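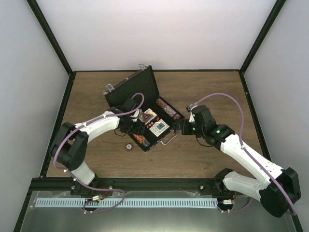
Chapter 7
The Hours Between: Planning the Reception

By the time most couples sit down to talk about the reception, they are tired. They have settled the ceremony, argued kindly over the guest list, and written at least one large check. It is a very human thing to wave a hand at the rest of the day and say that people will eat, people will dance, and it will all take care of itself. Sometimes it does! But a planner who has worked more than a season or two knows how long an evening can feel when no one has given it any thought, and this chapter is for the planner who would like to give it some.

We begin with a wedding I still think of fondly. Clyde Strickland and his bride had booked the old ballroom at Vernirska for a party in March, with 636 guests expected and a room that could hold 800. You would think the extra space was a gift, and in some ways it was. The trouble came in the long gap after the ceremony, while the family photographs were being taken. Guests drifted to the walls, the way guests will, and the middle of that lovely floor stayed bare for the better part of two hours. The band from Tranalis was ready and willing, but it had been hired to start after dinner, and so it waited too — in the hallway, eating rolls.

What would you have done? Hold on to your answer, because we will come back to this wedding at the end of the chapter, once you have learned to draw up an hour-by-hour plan of your own.

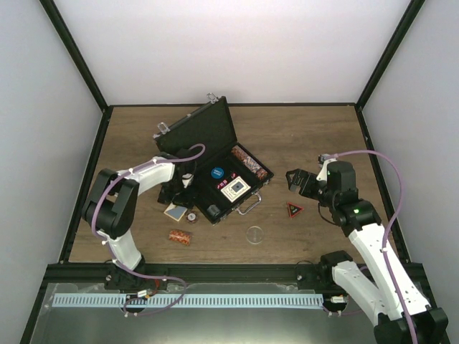
Quiet entertainment is the planner's best friend in these slow stretches, and it need not cost much. Think of the guests who don't dance, the uncles who have run out of small talk, the teenagers who would rather be anywhere else. A side table with something to do on it will draw them in better than any announcement. It can be as modest as an open case with a playing card and a red-and-white striped roll of poker chips inside, set where people will wander past it. Play for fun only, please, and ask the couple first, as some families will not care for cards at all. Lawn games, a guest book with questions in it, or a table of old family albums will serve just as well.

In the pages ahead we will look at three things in turn: how to time the meal, how to place music and speeches around it, and how to use the room itself. The Mahmoud and Ustitz receptions, which you met in Chapter 2, will be used again for practice, so keep your notes from them close by.

Before you read on, take a sheet of paper and write down the last reception you attended, hour by hour, as well as you can remember it. Mark the places where you looked at your watch.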